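Programs > Reading and Literature > Grant Reports > Nindthorpe

Home About Programs Grants Reports News Contact

Nindthorpe Reading Partnership
Interim Progress Report to the Titent Fund
Grant: Popular Fiction for Adult Readers
Reporting period: award to the end of March
Submitted by Trevor Staniforth, Program Manager

1. Purpose of the grant

The Titent Fund awarded the Partnership a grant to buy popular fiction in multiple copies and to support reading groups for adults who do not regularly finish a book. The proposal named crime, suspense, romance and family saga as the main categories, on the grounds that these are the books our members ask for by title. The grant covers two branches, Grendon and Dobson, and the small deposit collection at the Nindthorpe community center.

2. Summary of progress

Eight reading groups are now meeting, which meets the target set for the full grant year. Five are based at Grendon, two at Dobson and one at the community center. Purchasing is largely complete. Loans of grant-funded titles stood at 2,725 at the end of March. The large-print order is behind schedule and is discussed in section 4.

3. Collections and purchasing

The first order consisted of roughly 800 paperbacks, bought in sets so that each member of a group can hold a copy at the same time. Selection was made from suggestion slips collected at both branches before the award. Where a title had been requested at only one branch, the set was shelved there first and moved on after six weeks.

Crime and suspense account for the greater part of loans. Romance was slower during the first weeks and improved once the books were taken off the general shelves and given their own bay near the Grendon entrance. Family sagas have been borrowed mainly at Dobson, often by readers working through an author in order. Several of those series were incomplete when bought, and the missing volumes have been added to the spring order.

Processing was carried out at Grendon. Each copy carries a colored spine label and a bookplate acknowledging the Fund, in the wording agreed with your office. A small number of early copies went out without the bookplate, and these are being corrected as they are returned.

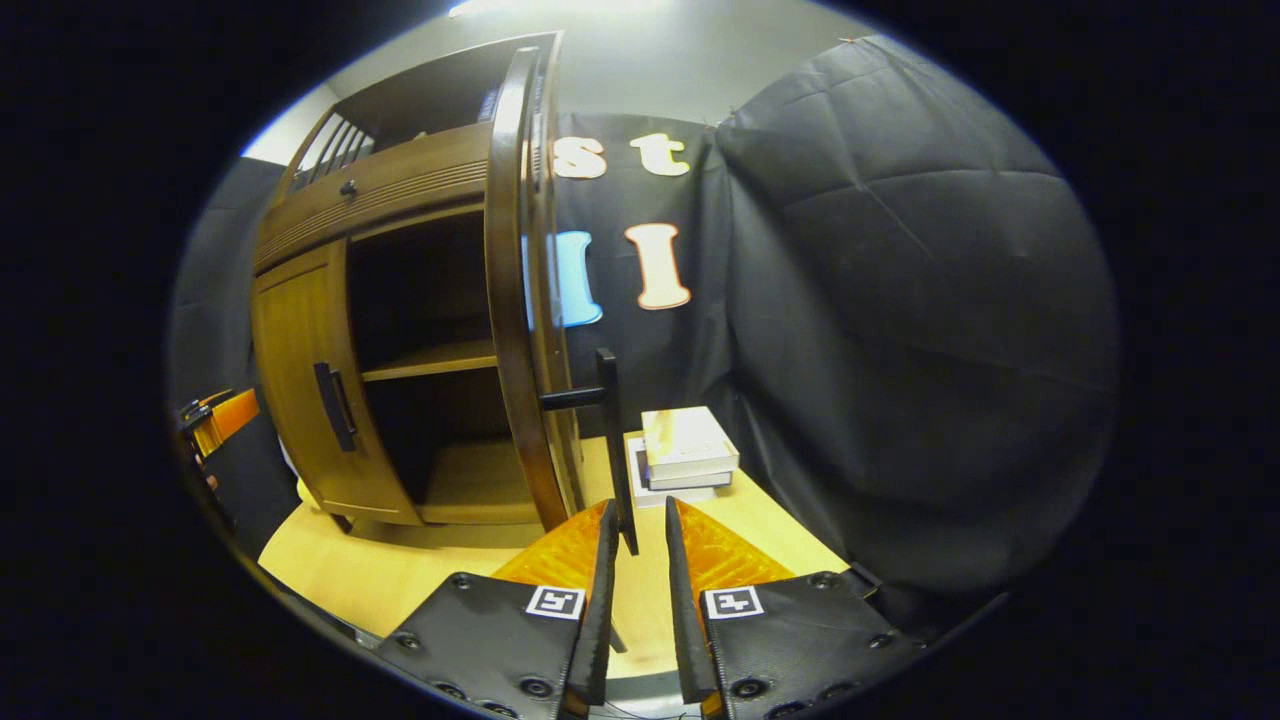 Wooden cabinet with reeded drawer front.

4. Large-print titles

The proposal committed the Partnership to a large-print edition of every group title where one exists. At the time of this report, 17 large-print titles have been received and the remainder are on back order. The supplier first quoted a delivery period of four weeks and has since revised it twice. We have opened an account with a second supplier for the outstanding items. Prices there are slightly higher, and the difference can be met from the underspend on shelving.

Until the remaining titles arrive, group leaders have been asked to choose from the large-print list first when any member needs it. Two groups at Grendon changed their spring selections on this basis.

5. Reading groups

Groups meet monthly for 90 minutes. Leaders receive a short discussion sheet for each book, prepared by branch staff, with a plot summary, a note on the author and a set of open questions. The first sheets were too long. Leaders reported that members felt they were being tested, and the sheets have been cut to a single page.

Attendance has held steady at Grendon. At Dobson the evening group lost members over the winter and now meets at 2 p.m., with better results. The community center group is the smallest and the most mixed in reading confidence. Its members asked to read shorter thrillers and to hear the opening chapter read aloud before taking the book home, and the leader has kept this as a regular part of the meeting.

Members' opinions of the books have been frank. Endings are the most frequent subject of complaint, particularly in suspense novels where the final twist depends on information withheld from the reader. Comment cards are kept at each branch and are used when ordering. A domestic thriller chosen for three groups was left unfinished by a number of members who found the subject matter distressing. Discussion sheets now carry a brief content note, and leaders may substitute another title without referring the matter to the program office.

6. Budget

Spending on books is in line with the approved budget. Shelving came in below estimate after the Dobson branch reused existing units. Training for group leaders is underspent because the second session was moved to the next reporting period. No transfer between budget lines is requested apart from the large-print adjustment in section 4, for which we ask the Fund's written approval.

7. Work planned for the next period

The second leader training session will be held at Grendon and will cover mixed-ability groups. The spring order will be placed once the series gaps have been confirmed against the catalog. A joint meeting of the Dobson groups is planned, with both reading the same mystery. Staff will also survey borrowers of grant-funded titles who do not belong to a group, and the results will be included in the final report.

Questions on this report may be addressed to Trevor Staniforth at the program office.

Related reports
Popular Fiction for Adult Readers: Grant Proposal Summary
Dobson Branch: Annual Lending Review
Discussion Sheets: Guidance for Group Leaders
Large-Print Collections Policy
Grendon Reading Groups: Spring Titles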